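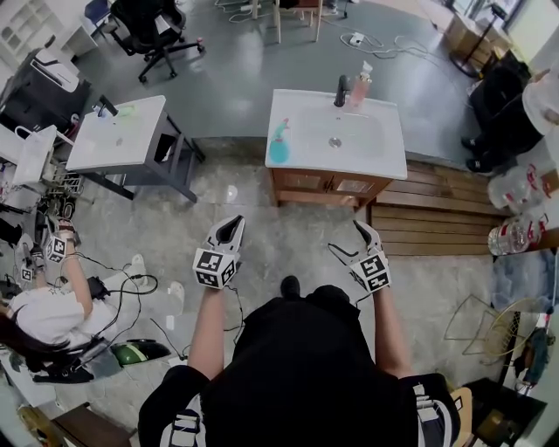

2018-06-20 Open day at Skomthorpe, my own notes plus what I remember of the talk

Writing this up the same evening, before it all runs together. I promised the rest of the group a proper account, and I also want something to look back at when we argue about our own setup again (we will, I know us). I've put in more than anybody needs, so skip to the part about cables if you are short on time.

Got there early and was let in early, very kind of them. The hall is the one Skomthorpe took over in January from Zarkstead, so if you remember the old place with the presses, you can forget it. High ceiling, balcony along the back wall, big windows down one side, concrete floor. They've filled it with pieces of a house. Sinks, tables, shelves, chairs, and all the odds and ends that go with them, with people working in between. I had pictured something a lot tidier, closer to a showroom, and I was so pleased to be wrong! Trygve Tveit, who walked us through, said they used to tidy up before every session and stopped doing it once they looked at the recordings and saw the same clean counter over and over again.

The sink routine

We spent the longest at the sinks. There are vanity units you can walk up to, with a black faucet and a soap pump and a spray bottle, and the person recording wears a tracking glove on each hand with a printed marker cube on top. The script is short. Pick up the spray, move it, put it somewhere sensible, deal with the soap pump, step back. The whole thing takes less time than it took me to write that down. What I liked is that the script doesn't say where "somewhere sensible" is. Each person decides, and they decide differently, and Trygve wants exactly that.

I asked to have a go and was given the gloves, which was the high point of my day, I don't mind saying. Notes on that while I can still feel them:

- Weight is fine. I'd expected to notice the cubes and I stopped noticing them after a minute or so. What I did notice was that I started holding my hands too high, as if I was carrying something on the back of them. Trygve says new people all do it and it wears off by the second session.
- White ceramic and white cubes: I asked if the basin gives them trouble in tracking. The pattern carries it, they say. Bigger problem is one hand passing over the other and hiding the cube.
- Reaching down low is awkward. I kept looking at my hands and had to be told to look where I was going.
- The gloves are a bit warm. Bring a towel if we ever do a full day of it.

Cables

You all know my feelings. Their gloves are wired and so there is cable on the floor, and you learn to walk with your feet a little apart and to turn back the same way you came. I stepped on one within the first few minutes and apologized to it. They tried a belt clip and gave up on it, since it pulled at the wrist when people bent over the basin. Now the cable just goes down and away from the hand, and each person keeps an eye on their own. It works better than I would have guessed, but I would still like us to try the shoulder routing that Sjöberg drew for us in the winter. I told Trygve about the drawing and he asked for a copy. SOMEBODY PLEASE SEND IT, I don't have it on this laptop.

The hand-held grippers

After the coffee (good coffee, and a cardamom cake that I had two pieces of) we moved on to the hand-held grippers. Same kind of tasks, but now you are holding the tool, and your hand has to do what a gripper can do and nothing more. It is humbling. Things I've picked up every day of my life suddenly needed a plan. The pump bottle I got on the first try and was very proud. The spray bottle took me a good while longer, as I kept going for the neck, and the trigger head got in my way every time. The trick, when it was finally shown to me, is to go lower on the body and come in from the side, with the wrist already turned the way you want it at the end.

The fingers are soft and they curve around what they hold, and that forgives a lot. I squeezed too hard all through my first run. You get a feel for it, and then you change to something smooth and lose it again.

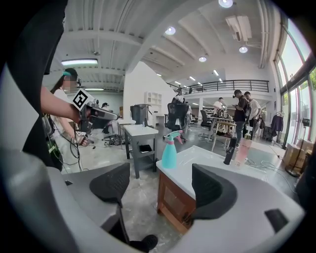 The other thing I want to get down is how many people they have going in the room at once. I had assumed one person, one station, everybody else out of the way, the way we do it. At Skomthorpe there is somebody at the sink, somebody at the desk, people in conversation over by the workstation, somebody crossing behind you to fetch a chair, and they let it all happen. I asked if it didn't ruin the recordings. Trygve's answer, as near as I can give it, was that a home has people in it too. They do throw out runs where two people's markers get mixed up, and he was open about that. Of the last batch they looked through by hand they kept 94, and he wouldn't tell me what it was out of, so draw your own conclusions!

The target for the summer is roughly 1,000 kept runs over all the stations. It sounded like a lot until I saw how quickly the regulars go. They hardly talk while they do it. One does a run, resets, does the next, and the reset is as careful as the run. I think that is where we lose our time. We reset sloppily and then start over.

Questions I asked and the answers, as well as I can read my own writing

Do they swap soap and bottles around? Yes, between sessions, never in the middle of one. They keep a box of spares.

Does daylight matter with windows that size? Some. Late afternoon is the worst. They have thought about blinds and haven't bought any.

Who checks the clocks on the gloves and the grippers against each other? Flellmont wrote them a small tool for it. I've asked if we can see it. Waiting to hear.

Do people get bored? (My question, sorry.) Yes, and then they go to another station.

For us, before next week

Send the Sjöberg drawing. Find out what happened to our second soap pump. Try one session with nothing tidied away first, just to see what it does to us. Decide on a reset order and write it on the wall where we'll all look at it. I'd also like to invite Trygve over, though we would have to find him somewhere to sit.

My right wrist is sore, probably from the spray bottle. More tomorrow if I think of anything, there was something about the balcony that I meant to ask and have forgotten.

3 comments | 11 shares

© 2018 Workshop notebook. Questions to the notebook page owner. Back to top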